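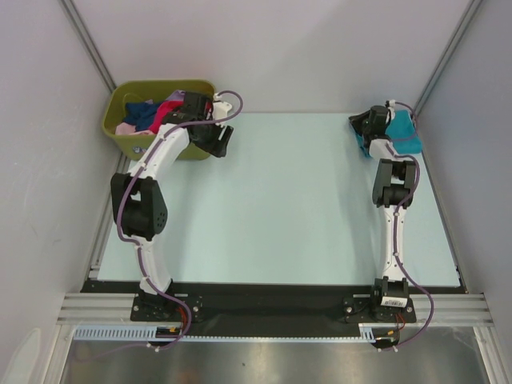
Msimang Theory Group, shared office and blackboard room
End of summer walkthrough, Sunday, September 1, 2019
Checked by: Said Abdel Hamid

Done fast, flight people arriving tomorrow. OK = fine, FIX = somebody please, N/A = not us.

1. Exits and corridor
Door to stairwell opens fully: OK
Corridor clear: FIX. Two boxes of offprints outside 42, same ones as in August. Whoever's they are, take them home or recycle.
Exit sign lit: OK, flickers a bit

2. Blackboards
Sliding panels run smooth: FIX. Middle panel sticks halfway, then drops. Keep fingers off the lower rail. Reported, ticket 593.
Chalk trays fixed to wall: OK
"Do not erase" notes dated: FIX. One has no date and no name, entropy inequality in green chalk, second line has a sign error I think. Will wipe Friday unless claimed.
Step stool: OK. Rubber feet still on.

3. Electrical
Power strips not daisy chained: FIX. 3 in a row under the window desk, kettle on the last one. Kettle moved to kitchen by me. Leave it there.
Space heaters: one, unplugged. OK but I don't see why we own it in this building
Projector cable taped down: FIX, tape has curled up at the doorway end, I tripped

4. Compute closet (Navier)
Vent unblocked: OK now. Was a coat.
Temp alarm tested: OK, loud
UPS battery: FIX. Self test fails. Means a power blip kills any run in progress, so checkpoint your jobs untill it's replaced. Stundby quoted 3000 for the new unit, waiting on a signature.
Spare key in lock box: OK

5. Shelves and storage
Tall bookcase anchored: OK left one. FIX right one, bracket is there but screw isn't. Heavy bound journals moved to bottom shelf for now, please don't put them back in order yet.
Nothing stacked above head height: FIX, Arnholm lecture notes on top of the cabinet. Moved half, ran out of time.

6. Fire and first aid
Extinguisher tag in date: OK
First aid box: band aids gone, eye wash fine. FIX
Smoke detector: N/A, building tests it

7. New people
Safety sheet signed by incoming students: not yet. Need it before they get key cards, no exceptions, yes theory students too.
Lab tour downstairs: laser training first or you stay behind the glass.

Comments
Bookcase and projector tape are the urgent ones, rest can wait a week. If you fix somthing write your initials next to the line on the paper copy by the door. Email gets lost.

S.A.H.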